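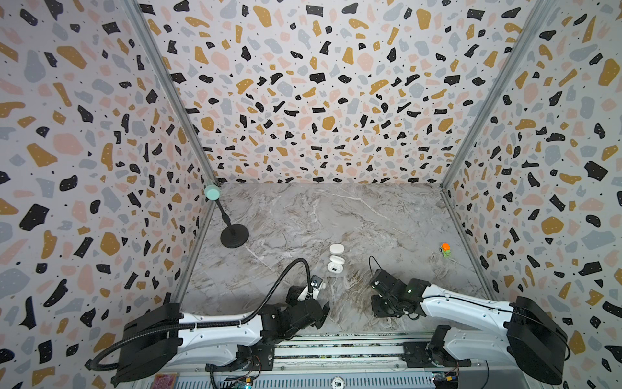
Surface Pattern and Small Sets – Handout 8
Terrazzo, marble and keeping small things visible

Okay, this is the one I've been looking forward to all term! Last time we did plain backdrops, and a few of you told me you were bored silly by grey card. Fair enough. Now we go busy.

First, a bit of vocabulary, as I muddled it in the lecture. Real terrazzo is chips of stone or glass set in a binder, then ground flat and polished. Most of what we use on a set is terrazzo pattern, meaning a print of those chips. Same with marble: if I say "marble floor" in this course I mean the look of it, veins and swirls, whatever it happens to be made of. Please write "terrazzo-patterned" in your workbooks and save me the red pen.

Scale

Flecks get smaller as they go away from you. Sounds obvious, but with a printed wall it does a lot of work, because the big flecks near the front and the little ones at the back tell your eye how deep the box is. Three walls of the same print will give you a strong sense of depth even in a very small enclosure. Etenesh Ambaye tried the opposite for her Vumesville project (tiny print at the front, large at the back) and the whole box went flat as a biscuit. Lovely work, very odd to look at. I still have it on my shelf.

Colour

Take the terrazzo we're using: black, mustard yellow, blush pink and a pale blue-grey, on off-white, with tiny black dots in between. Four colours is plenty. Now think about what you'd stand in front of it.

A white earbud case is a good test object. It's small, rounded and has almost no colour of its own, so against off-white it could easily go missing. Put it on grey and white marble with darker veining and you get a bit of help from the veins, though I'd still want it near the centre of the floor with some space beside it. Two cases, one closed and one open with the buds showing, give you more to look at than two closed ones.

A toy vehicle with a green body and a bright orange block on top has no such trouble. Neither colour is in the wall, so you can tuck it right over by the side and it will still shout. Mint green is the in-between case. A mint cap on a black stand reads nicely, but the thin black pole has to compete with black flecks behind it, so watch your angle there.

Gülizar Ertürk asked whether you should pick the objects or the pattern first. I do objects first, always. Her tutor at Mapplebeck taught it the other way round and she does beautiful sets, so suit yourself!

For your workbook

Draw a three-sided box and fill it with your own fleck pattern, four colours at most. Add three objects: one that vanishes, one that shouts and one you're not sure about. Write me a paragraph on the third, 268 words maximum (I do check – sorry).

Reading is the Urner chapter on repeat patterns. Skip the section on wallpaper rolls unless you're keen.

Bring scissors next time.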